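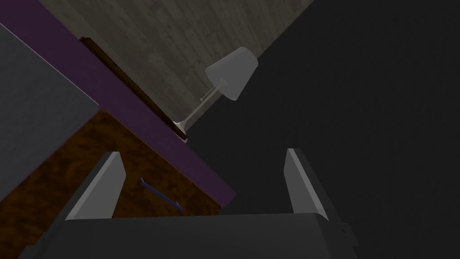
Simulated gripper view over a wooden surface, with a thin blue object between the open fingers. Rendered in Kendireo.

Simulation Package Offered to Member Laboratories

2020-06-29

The Clondthorpe Center for Applied Automation is pleased to inform its members that Kendireo, the household simulation package published by Ultora, is now available under a shared license. Member laboratories may request access through the equipment office until all 20 seats have been assigned.

Kendireo allows a research group to develop and test grasping routines in rendered domestic rooms before any time is booked on a physical arm. The current release contains 236 furnished rooms and supports two-finger grippers from 9 manufacturers. The view from the wrist may be recorded at any point in a trial, together with joint positions and contact forces.

The Center conducted its own review of the package, beginning in February, under the direction of Keyvan Golestani of the Esfahani Laboratory. Reviewers gave particular attention to thin objects lying on flat surfaces, which have long been a source of difficulty for our members. The contact model was judged suitable for early development work. Wood grain and lamp shades were considered well rendered, while the darker floor materials offered little detail and may be of limited use to groups working on visual navigation. The report also notes that rooms are slow to load on older workstations, and that the written guide does not yet cover custom finger shapes.

Each seat is issued for a period of 5 months and may be renewed once. There is no charge to member laboratories for the first period. Groups that wish to import their own gripper models should state this in the request, as a separate form is required by the publisher.

The full review is held in the members' library and may be consulted on request. Questions regarding installation should be directed to the equipment office; questions regarding the findings may be addressed to Mr. Golestani.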